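Wuker Neckwear is looking for home wearers

April 26, 2023

Do you still reach for a tie in the morning, or wish you had more reasons to? We would love to hear from you! Wuker is inviting 17 people to live with our ties through August and tell us, in plain words, how they get along.

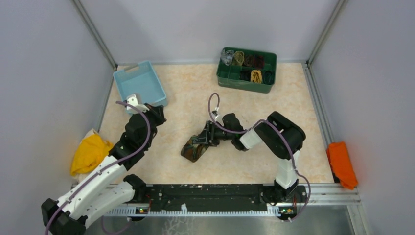
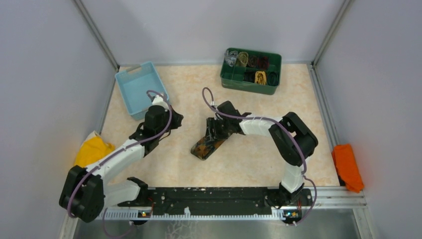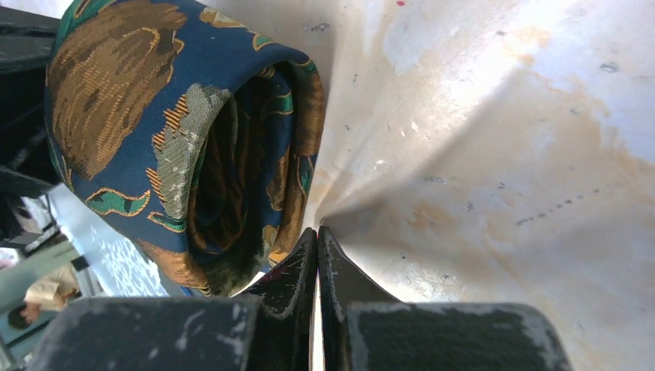
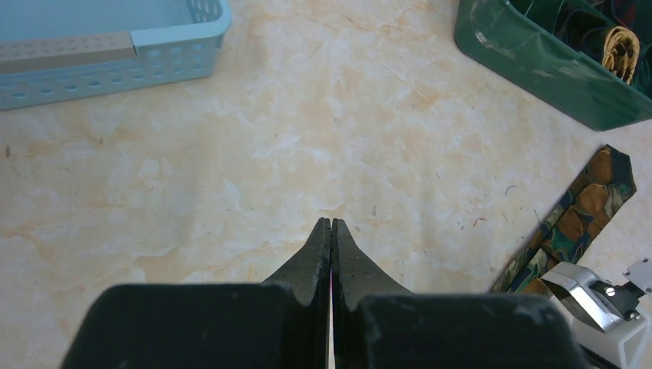 What we ask of you

Wear a tie at least twice a week, to work or church or just to dinner - we're not fussy - and keep a short diary of how the knot sits and how the fabric wears. You don't need to be an expert, and beginners with a favorite clumsy knot are very welcome.

What you get

A thank-you of $227, and you keep the ties.

How to apply

Write a few friendly lines about yourself and drop them at our Marras store, or mail them to Wuker, 783 Ivau Street.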